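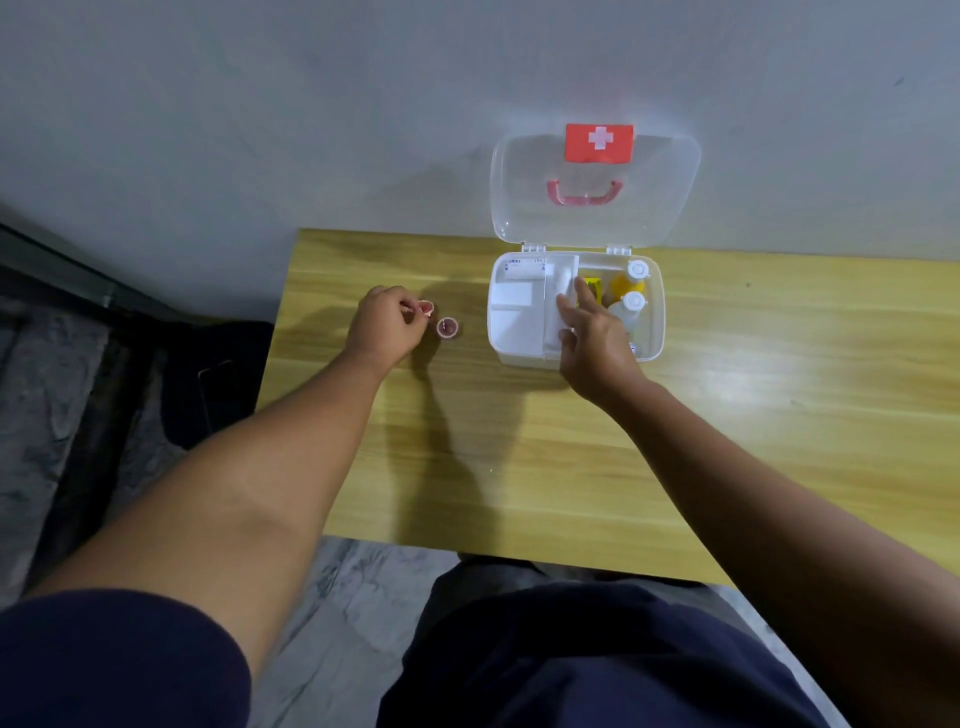 How often should a first aid box be gone through? Twice a year is enough for most homes, plus a quick look after anything has been used from it.

We have had several calls at Priltov about this, mostly from members who opened the box for a cut finger and found the ointment had expired. Kianoush Moradi put together the notes below for the home safety evening in March.

Take everything out first. Boxes get topped up from the front, and older things end up at the bottom where they stay for years. Read the date on each bottle, tube and packet. If the date has rubbed off, treat the item as expired.

Open the small round containers too. Creams and balms dry out or separate, and a lid that was never screwed down properly can leave residue on the gauze. Wipe the rim before you close it again.

Dressings have dates as well - people often miss them. A sterile pad in a torn wrapper is no longer sterile, but it can go in the cleaning cupboard.

When you put things back, keep the dressings on one side of the divider and the bottles on the other. Bottles stand upright with their caps tight. Plasters and small packets go where you can reach them with one hand.

Old medicines should not go down the sink. The pharmacy on Pesonen Street takes them at the side counter until 2 in the afternoon. Leave creams in their own containers and bring them in a bag.

Mehrangiz Golestani has printed 80 copies of a one-page checklist that fits inside the lid of a standard box. They are at the front desk, free to members. Over 11 households have asked for a larger-print version, and that should be ready in April - leave your name at the desk if you want one.

Priltov Neighborhood Association | Contact the office | All rights reserved | Back to top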